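# About us 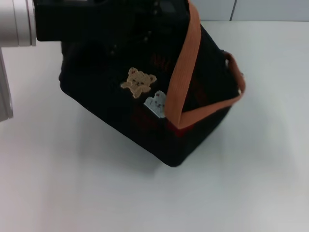 *Black fabric bag, orange strap.*

Hello, and thanks for clicking on the page that hardly anyone clicks on. I run the Ilemura Letter, a newsletter and small reading school about defence, borders and the long habits of states, and I do it from the back bedroom of a terraced house in Prurascombe with a radiator that knocks.

I started writing it after I left a job in shipping insurance. For years I'd been the person in the office who read the footnotes about straits and canals, and whether a particular navy could keep a particular bit of water open in a bad month. My colleagues were very patient about it. When I went freelance I sent the first letter to 82 people, most of whom I'd worked with, and a fair few wrote back to argue. I loved that! I'd been expecting a polite silence.

The letter now goes to 1373 readers. Some are retired from the services, some teach, plenty are just people who follow the news and feel they've been dropped into the middle of a very long film. I try to write for that last lot. If I use a term like "forward basing" I'll say what I mean by it (keeping your troops and kit near the place you think the trouble will be), and if I forget, somebody always tells me off.

## What I write about

Mostly small and middling countries, and what they do when the big ones are making noise. I have a soft spot for them. The large powers get shelves and shelves of books, and then you go looking for something decent on how a country of a few million people decides whether to bring back conscription, and you end up with a pamphlet and a broken link.

So in the past year I've written about who pays for coastal radar, why some alliances keep a shared fuel pipeline and others can't agree on a spanner size, and what neutrality has meant in practice to the countries that tried it, which varied wildly. There was a long one on reserve forces that I thought would send everybody to sleep. It's still the one I get the most post about.

I don't do predictions. I did one, early on, about a ceasefire, and I was wrong in nearly every particular, and I've left it up in the archive with a note at the top. What I can do is tell you what a treaty says, what it said before it was amended, and what happened the last couple of times somebody leaned on it.

My own leanings, as you'll want to know: I think armies should be smaller than their generals would like and better looked after than their finance ministries would like. I'm suspicious of maps with big arrows on them. I think most governments believe their own speeches for longer than is good for them. You're welcome to disagree, and the letters section is the best bit of the whole thing precisely because people do.

## The reading school

This began as a favour and got out of hand. A few readers asked if I'd go through a book with them, a chapter a week, over a video call at seven in the evening. We did a history of the Baltic. Then we did another book, and then there was a waiting list, and now it has a name (the Muvden Circle, after the house in Prurascombe where I first rented a room) and a proper timetable.

Each course takes one book and eight weeks. You don't need any background. You do need to have read the chapter, or at least to own up cheerfully when you haven't. I keep the groups small enough that everyone gets a word in, and I send round a page of notes beforehand with the dates and the place names, including the ones that have changed three times in a century.

We stop for August. I've tried running one through the summer and half the group were joining from car parks.

So far 147 people have finished a course. Quite a few have come back for a second, and there's a little knot of them who've gone off and started their own group on naval history, which I'm told is much stricter than mine.

## Where the money comes from

Subscriptions, course fees, and that's it. I don't take adverts and I don't take money from arms firms, embassies or parties. I was once offered a very nice trip by a trade body and I said no, and then sulked about it for a week, as the hotel had a pool.

The web side is looked after by Macedo, a two-person outfit who also print the yearly paper collection. The last one ran to 1082 copies and they've nearly all gone. If you'd like one of the stragglers, drop me a line and I'll see what's left in the cupboard.

## Getting in touch

The contact form comes straight to me. I read everything and I answer most of it, though I'm slow in the week before a letter goes out and hopeless in the two days after. Corrections go to the front of the queue. If I've got a date wrong, or muddled one river with another (I have form with rivers), please say so and I'll fix it and put your initials next to the fix if you'd like them there.

Students, do write. I can't do your essay, but I can usually point you to a book, and second-hand copies are often cheaper than you'd think.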